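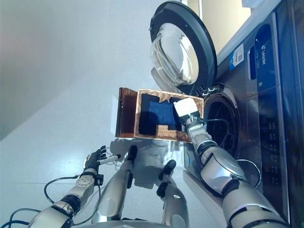 The Leader with its door open, basket of dark clothes at the front.

Laundry corner and furniture check, Wimdale flat
Last updated: Saturday, June 21, 2025
32 shares | 5 comments

Okay, here's my go at the check for this quarter. Kekeli Nyarko did the last two and hers are much neater than mine, so please forgive the rambling! I've kept her order (machine, basket, furniture, floor) and put my comments under each item. OK means I'd leave it alone, WATCH means look again next time, FIX means somebody needs to get a screwdriver out.

1. Washer door and hinge. OK
Swings all the way open and stays there. I leaned on it a little, which you're not supposed to do, and it didn't sag. The clear bowl part of the door is fine, I ran a thumbnail round it feeling for cracks and found none.

2. Door gasket. WATCH
It's the gray rubber one. Pull the fold back with your fingers and go the whole way round, don't just do the bottom like I did the first time. I got one hair tie and a lot of lint. No splits, but it feels a bit stiff at the lowest point and I'd like a second opinion. Anatole, you're good at this, could you have a feel?

3. Drum. OK
Turn it by hand with the power off and listen. No scraping. It's dark in there so bring a flashlight, and please check for coins before you load anything.

4. Control panel. OK
All the buttons click. The markings are small and I have to squint at them, but that's me and my glasses. Please leave the barcode sticker on the front alone, I want those numbers handy if we ever have to call for parts.

5. Hoses and shutoff. FIX
Hoses are dry. The shutoff valve is another story, it took both hands to budge. Gulov can come out for it, and I've asked for a morning visit. Until then, if you smell anything scorched or see water, turn it off at the wall and call me, whatever time it is.

6. Wicker basket. WATCH
I love this basket, so I'm biased. Check the rim and the corners for broken ends of cane, they snag knits like you wouldn't believe (ask my green cardigan). Flip the lid flap right back before you fill it, otherwise it flops onto your wrists. My limit is up to 16 pounds and I'd go lighter for wet towels. One loose end near the base, trimmed.

7. Sorting. OK
Darks with darks, so the navy things go in together. Empty every pocket. I know, I know, but the pen incident was in September and I'm still finding ink.
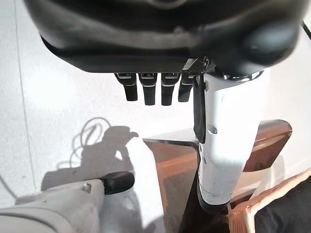 8. Brown wooden furniture. WATCH
Push each piece gently from the side and see if it rocks. Ours doesn't, much. The finish still has a nice shine to it and I'd like to keep it that way, so no damp laundry on the wood, please, even for a minute! Wipe with a barely wet cloth and then a dry one. I used the Iltus polish and it went on fine, though the smell hung around all afternoon.

9. Floor and walkway. OK
Walk it with a full basket in your arms, which is the only way to find out what you trip over. I found my own shoes.

To do before the next check: valve (Gulov), gasket second opinion (Anatole), felt pads, pack of 4, from Polishchuk.

Comments (5)

Anatole Renaud: Gasket is fine, I'd give it another year. Leave the door open between loads and it'll soften up a bit.

Kekeli Nyarko: Nice job! You forgot the filter though.

Me: Oh no, I did. Doing it tonight.

Kekeli Nyarko: Put a towel down first. A big one.

Me: Done. Two buttons and a sock clip. Towel was not big enough.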